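Home | Archives | Join | Search | Help

[craft-families] Re: salt dough ornaments that won't puff up

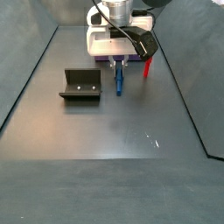 White housing with its black cable, gray work surface behind.

From: Waltraud Bachmann
To: craft-families
Date: April 9, 2000

Hello everyone, and hello especially to Selina, whose message I have been meaning to answer since I read it over breakfast.

Selina Sutter wrote:

> We tried salt dough again with my two girls over the weekend and I am
> ready to give up. The hearts came out of the oven like little pillows,
> and one star has a bubble on it the size of a grape. I followed the
> recipe in the Lilotbridge newsletter to the letter, 300 degrees and
> all. Is it the flour? Is it me? The girls still want to paint them,
> bubbles and everything, but I had promised a set to their grandmother
> and I'd like them to hang flat.
>
> Also, does anybody have a paint that doesn't soak in and go dull?

Selina, it isn't you! I had the very same pillows for years, and I blamed the flour too, and then the baking sheet, and once (I'm a little ashamed of this) my husband for opening the oven door. It's the heat. 300 is fine for cookies but much too hot for a dough with that much water in it. Turn the oven down as low as it will go and leave them in for the whole afternoon. Mine goes down to 170 and that suits them very well. Turn the pieces over halfway, and if one starts to lift anyway, prick it on the back with a pin and lay a second baking sheet on top.

The other thing is the kneading. Give it a good 10 minutes, and I mean by the clock, not by how your arms feel. My grandson likes to do the first part and then wanders off, so I finish it while the kettle boils. Roll it no thicker than a pencil. And please don't use self-rising flour — Evangelia Antoniadis did that at our spring table in March and we had a tray of rabbits that looked like bread rolls. She laughed harder than anyone and took them all home.

For hanging holes, a drinking straw makes a nice clean one. Make it a bit bigger than you think you need, as it closes up some in the drying, and keep it well away from the edge. I have lost more stars to a hole too near the point than to any dog or toddler.

Now, paint. I have tried poster paint, and it does go dull, just as you say. What works for me is one coat of plain white acrylic first, front and back, left overnight, and then the children can put anything they like over it. The colors stay so much brighter! I finish with two thin coats of varnish, and I do the backs as well, or the damp gets in and by next winter they are soft. Ikhsan Ngui told me he uses white glue thinned with water in place of varnish. I haven't tried it, but his ornaments from last year still look lovely, so maybe he will write in and tell us how much water.

One more little idea for the grandmother's set. Press a bit of lace or a leaf into the dough before you cut it, and then rub some brown paint in and wipe it off again with a damp rag. Even very small hands can manage that, and it hides a bubble nicely too.

I'm making another batch with the Robichaud cousins before the end of the month, so if anybody wants my recipe written out properly, with the amounts, send me a note and I'll type it up. Somebody also asked about coloring the dough itself, and I do have thoughts on that, but this is long enough already and there's a pie in the oven.

Warmly,
Waltraud

This site uses cookies to remember your archive settings. OK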